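*4 September 2025*

I have wanted to see inside the Clelen works ever since I started saving their crates from behind the greengrocer's, so when Annelore Wendt rang to say they were having an open day and did I want a lift, I had my shoes on before she'd finished. It's a box factory. They make wooden crates for fruit and veg, plus a few posh ones for wine, and that's all they've made since Gisela Kröger's grandfather bought the yard (she runs it now, and was on the gate in wellies directing the parking).

We got there far too early and had to sit in the car eating plums. Then it was name stickers, earplugs in a little paper bag, and a lecture on not leaning on things. Tours went off every 30 minutes and we were put in the second one with a family, a retired couple from the allotments and a man who asked about glue at every single stop. There isn't any glue! It's all nails and wire and staples. He took it quite hard.

Our guide was Mareike Wiegand, who has worked on the peeling line for years and talks very fast. She started us outside with the logs, and I'd happily have stayed there all morning. They buy in poplar, mostly, and a bit of pine for the thicker boards, and the poplar gets stacked under sprinklers in summer to stop it drying out before it's peeled. The smell is lovely, a bit like wet cardboard and cucumber. Annelore said it smelled like a pond. We agreed to differ.

Then the peeler. I'd always assumed the thin slats were sawn, but no, the log gets spun against a long blade and the wood comes off in a sheet like paper off a roll, terrifically quick. The sheet gets chopped into strips and the strips go off on a belt to be dried. All that's left of the log at the end is a pole about as thick as your arm, and those get sold for fencing. I bought one. I don't have a fence. It only just went in the car, with the end between the front seats and Annelore changing gear round it.

The pine is sawn in the ordinary way, in a separate shed with a dreadful noise, and we were whisked through there with our earplugs in while Mareike pointed at things and mouthed. I caught "corner" and "thicker" and possibly "lunch". 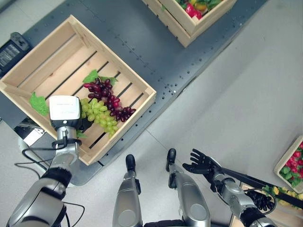
The bit I'd really come for was the assembly hall. I've taken enough of these crates to pieces to know that the floor slats have gaps, and I'd put that down to meanness with the wood, but Mareike put me right. Fruit needs air under it, and the gaps let the damp out and the cold in once the crates are stacked in a chiller. Too wide and a stalk pokes through and gets snapped off in the lorry. They have a steel gauge for checking, worn completely shiny, and she let us all have a go with it. The glue man found a slat that was slightly out and was thrilled.

Most of the nailing is done by a great green Shawky machine that was bought second-hand and has been patched up so many times that Gisela says only the paint is original. On a good shift it gets through 969 crates, a number chalked on a board by the door with a star next to it. The odd sizes are still done by hand at a bench at the back. Nele Kramer was on the bench that day and made it look like nothing at all, four boards and a tap tap tap and there's your walls. She let the children hammer. She let me hammer too, after I'd hung about looking hopeful, and I bent 8 nails and got one in straight.

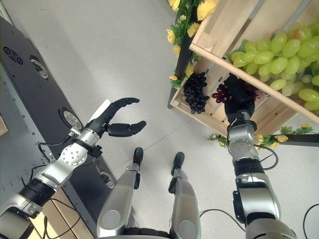 *Wooden crate with fruit, upper right.*

Coffee was in the old drying shed, done by Sornetti, who have the café by the station and bring a proper machine with them. Queue was long but it moved. I had an almond slice and Annelore had a cheese roll and then also an almond slice. Hannelore Ackermann from the local history group had a table in there with old paper labels, the kind that used to be pasted on the ends of the crates, and I lost a good half of the afternoon to them. Cherries with faces! A very stern lady holding a cabbage! She wants anyone with labels in an attic to get in touch, and she'd prefer them still on the wood if possible, as the soaking ruins the reds.

She also told me what Likance was, which I've wondered about for ages as it's stamped on the end of my oldest crate. It was an orchard over the other side of the hill, pears and early apples, and it was grubbed up for houses before I moved here. So that's the crate I keep my onions in. I've promised to bring it over for her to photograph.

A few things if you're thinking of going. The next open day is in October, and it's free but you do need to put your name down. Parking is on the grass and soft at the far end. The tour has steps in the sawing shed and no way round them, so ask at the gate and they'll take you in by the yard side, where you miss the noise and not much else. Toilets are by the office. Seconds are sold from the back of the trailer at £2 each, cash only, and the best ones went while we were in with the labels, so go there first and put them in the car.

I came home with three crates, the pole and a bag of offcuts for the stove. The pole is in the hall for now.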